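Caderno da oficina, Clestero
Outubro, entrada do fim da tarde (começada às 17h, acabada muito depois disso)
Projecto: par de pinças de mão Nulluleo

Que dia! As duas pinças estão montadas, as duas abrem, as duas fecham, e pela primeira vez a leitura de abertura da esquerda e a da direita parecem vir do mesmo planeta. Escrevo já, com as mãos ainda pretas de massa lubrificante, para não perder os pormenores, e a Azra que me perdoe a caligrafia quando passar isto a limpo.

Ponto de partida. Na última entrada a pinça direita prendia a meio do curso. Apertava-se o gatilho, os dedos vinham bem até meio caminho, e depois havia ali um degrau que se sentia no punho. O Tudor jurava que era a engrenagem, eu jurava que era a guia. Desmontei tudo outra vez de manhã e era uma rebarba de impressão no interior do braço, do lado de dentro da articulação, mesmo onde não se vê sem virar a peça contra a luz. Lima fina, três passagens, soprar, montar. Acabou-se o degrau. (Portanto nenhum dos dois tinha razão, o que é óptimo para a paz da oficina.)

Aproveitei ter tudo aberto e fiz o que andava a adiar há que tempos:

- casquilhos dos pivôs verificados um a um; um deles estava ligeiramente torto, saiu com o ferro de soldar e entrou outro, desta vez com o guia de furação da Philomena, que é uma maravilha e devia estar pendurado na parede em vez de andar na gaveta das brocas
- massa de silicone nos pivôs, muito pouca
- trava-roscas só nos parafusos do punho. Nos dos dedos nada, porque continuamos a trocar almofadas todas as semanas
- folga lateral dos dedos: na esquerda quase nada, na direita sente-se um bocadinho se se torcer com vontade. Aceito por agora

As almofadas merecem um parágrafo. As primeiras, as rígidas, agarravam bem em coisas planas e escorregavam em tudo o que fosse redondo. As do segundo lote já estão com as marcas do uso, com pó e com umas pontas desfiadas em baixo, e mesmo assim agarram melhor do que as primeiras quando eram novas! Vou mantê-las até se desfazerem. O Mohammed-Awal tem mais material do mesmo guardado no armário da Mohamedi e disse que posso cortar um jogo inteiro. 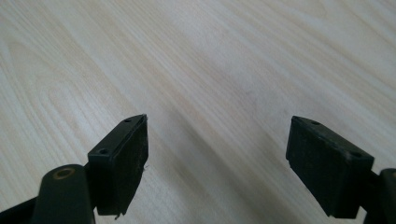

De quanto em quanto tempo é preciso refazer a calibração da abertura?
Refaz-se sempre que se abre a caixa do encoder ou se trocam as almofadas, e de resto uma vez por mês: fechar a pinça até ao batente, gravar o zero, abrir até ao fim, gravar o máximo.

Fica aí escrito para quem pegar nisto a seguir, que já me perguntaram a mesma coisa ao almoço e ao lanche.

Sobre a calibração, hoje correu assim. Primeiro com o programa antigo, que pede o zero com a pinça apertada "com força normal". Ora força normal é uma coisa para mim e outra para o Tudor, que tem mãos de pianista e antebraços de estivador. A diferença entre o zero dele e o meu via-se perfeitamente no gráfico. Mudei a rotina para esperar que a leitura estabilize e só depois gravar a média, e agora damos os dois o mesmo zero. Uma tarde inteira a queixar-nos do hardware por causa de meia dúzia de linhas de código, adoro.

Depois o ensaio de desgaste. Abrir, fechar, abrir, fechar, com um objecto entre os dedos metade das vezes. Fizemos quase 300 ciclos na direita, com pausas para trocar de mão e para café, e a leitura do zero no fim continuava dentro da tolerância que tínhamos combinado. Zero deriva que se veja! Os parafusos dos dedos pediram um quarto de volta no fim, nada mais. Na esquerda ainda não repetimos, e fica na lista.

O suporte de cima também tem novidades. As placas brancas assentam agora numa base com encaixe, e tiram-se e põem-se sem chave. Na versão anterior eu tinha de desapertar o punho para lhes chegar e amaldiçoava-me de cada vez. A inclinação da placa da esquerda ainda me parece um nada exagerada quando se trabalha baixo, perto do tampo. Falei com a Keisha, que desenhou o encaixe, e ela acha que se resolve com uma cunha impressa. Tenho o ficheiro dela aberto no portátil, imprime-se esta noite se a máquina estiver livre.

Cabos. Ai, os cabos. Continuam a ser a parte feia deste projecto inteiro. Na mão direita passam por cima das costas da mão e caem para fora, e ao fim de algum tempo a pessoa nota. Experimentei prendê-los ao punho com velcro e ficou melhor no punho e pior no cotovelo. A ideia do Mohammed-Awal é uma manga de tecido até ao antebraço, com saída para trás. A ideia do Tudor é cortar o fio e meter bateria, que é a ideia do Tudor para tudo. Eu voto na manga, para já, e deixo a bateria para a próxima versão do punho, onde vai ter de haver espaço para ela de qualquer maneira.

Tarefas na mesa. Escolhemos objectos que estivessem à mão e que fossem chatos de maneiras diferentes. A bola é a minha preferida: perdoa muito na posição, e castiga logo se os dedos não vierem paralelos. Com as almofadas do segundo lote segura-se com pouquíssima força no gatilho, e dá para a rodar no ar e pousar sem a largar a rebolar pelo tampo fora (na semana passada foi parar debaixo da bancada da Wenidex e andámos de gatas à procura). A saboneteira é outra história. É baixa, tem rebordo, e se se entra com os dedos demasiado em cima eles pousam na borda e a peça foge. O truque que descobri é entrar rente ao tampo, com uma das pontas quase a arrastar na madeira, e só fechar quando se sente o encosto.

Para a sequência das duas mãos combinámos o seguinte:

1. as duas pinças abertas, fora do tampo
2. a direita pega na bola
3. a esquerda encosta à saboneteira e segura-a
4. a direita traz a bola por cima e pousa-a na grelha
5. abrir as duas, recuar, e anotar logo o resultado na folha

Sete tentativas seguidas na série boa, e gostei de todas, incluindo as duas em que a bola saltou para fora da saboneteira. Quando falha, falha sempre no mesmo sítio: a direita abre depressa demais e o dedo de baixo dá um toque na bola à saída. Isso é coisa de mão, e treina-se. Também se pode pôr uma mola mais macia no gatilho para a abertura vir mais devagar. Tenho duas molas para experimentar, a curta e a da caneta (sim, da caneta, e é bem capaz de ser a melhor).

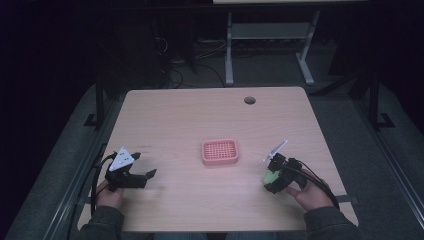

Fig. 2: Pinça direita com a bola, esquerda aberta, saboneteira no centro do tampo.

A Philomena fez uma série também, sem eu lhe explicar nada além da ordem dos passos, e foi a melhor informação do dia. Ela pega no punho muito mais atrás do que eu, e naquela posição o dedo indicador mal chega ao gatilho. Funciona, mas cansa. Tenho andado a desenhar o punho à medida da minha mão sem dar por isso! A próxima versão leva um gatilho com regulação, nem que seja só com duas posições e um parafuso. Ela queixou-se também do peso à frente, e aí dou-lhe toda a razão: o centro de massa está demasiado perto dos dedos. Pôr contrapeso seria um disparate, mas se a bateria do Tudor vier um dia, pode vir atrás.

Coisas que correram mal e convém não esquecer:

- parti uma lingueta do encaixe novo ao tirá-lo a frio. Tem de se empurrar primeiro e só depois levantar. A Keisha vai arredondar o canto interior
- o registo da esquerda ficou sem as primeiras amostras, porque carreguei no botão antes de a luz ficar fixa. Esperar pela luz fixa!
- a folha de anotações molhou-se com o café. Copiei o que se lia. Duas linhas não se liam e risquei-as, prefiro ter menos dados a ter dados inventados
- a chave pequena voltou a desaparecer. Quem a tiver, por favor, gaveta de cima

Lista para a próxima sessão:

- repetir o ensaio de ciclos na esquerda, com os mesmos objectos
- imprimir a cunha e ver se a placa fica à altura certa
- cortar almofadas novas e guardá-las num saco com o lote escrito
- molas do gatilho, curta contra caneta, cinco tentativas com cada uma
- manga para os cabos (o Mohammed-Awal traz tecido)
- medir a força de aperto com a balança de cozinha, que é ridículo mas chega para comparar
- perguntar à Azra se o programa novo já grava as duas pinças no mesmo ficheiro, porque hoje andei a juntar tudo à mão

Nota tardia, 22h: a cunha está a imprimir. Fiz entretanto mais umas séries só com a esquerda, a pegar em parafusos M3 soltos, e ela consegue, se os parafusos estiverem deitados ao comprido. De pé tombam antes de os dedos fecharem. Filmar isto com calma, que é bonito de ver. Desliguei a alimentação e deixei os cabos como estavam, não os enrolem, por favor, que estão pela ordem certa.

Entradas recentes
Nulluleo: o degrau a meio do curso (primeira parte)
Almofadas, lote dois: notas de corte e colagem
Encaixe rápido para as placas, desenho da Keisha
Wenidex: arrumação da bancada e lista de brocas em falta
Programa de calibração: o que mudou
Punho, versão anterior: medidas e queixas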